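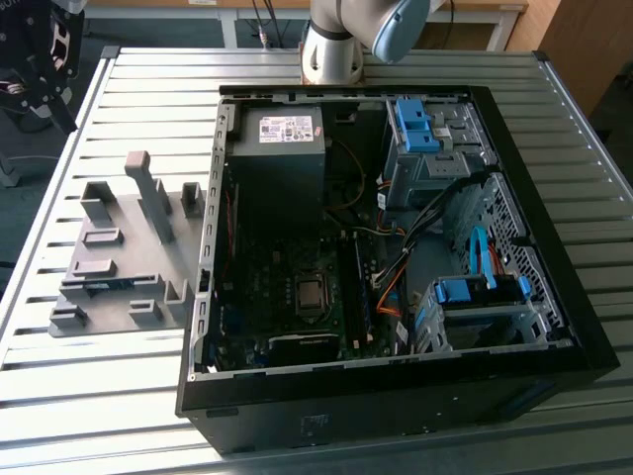 Sedgwick Technical Institute — Hardware Laboratory
Prepared by the bench staff, Widthorpe building. Revised January.

Unit 3: Inside the desktop tower

Scope
These notes cover the internal layout of a standard tower and the order of work for a memory module exchange. Read them before the lab session. The worksheet is handed out at the bench.

3.1 Position of the case
Interior work is done with the tower on its side, opening upward. The motherboard then lies flat, and modules and cards are pressed in vertically. A slatted aluminum table is suitable, but small screws fall through the gaps. Keep a parts tray next to the case.

3.2 Power supply
The power supply is a closed metal box with a printed label. Copy the rated output from the label onto the worksheet. Many of the older towers in the Widthorpe store are rated at 300 watts. The box is never opened in this course. Disconnect the mains cord, then hold the power button for 6 seconds before touching the board.

3.3 Processor and memory
The processor sits in a square socket under a metal frame, with its lid exposed once the cooler has been removed. Do not touch the lid with bare fingers. The memory slots are long and narrow and lie near the socket. To remove a module:
Open the retaining clip or clips.
Lift the module straight up by its edges.
Note the position of the notch.
To refit, align the notch and press evenly until the clips close — a module that sits at an angle is not seated.

3.4 Expansion cards
Cards stand at right angles to the board. Remove the bracket screw before pulling the card. Cards with a heatsink are held by the edges only.

3.5 Drive cage
The cage for optical drives is a metal frame at the front of the tower. On some models the drives are released by colored plastic clips, and no screwdriver is needed. Check for a data cable before sliding a drive out.

Reading for Unit 4: Grornstead bench manual, section on cable routing.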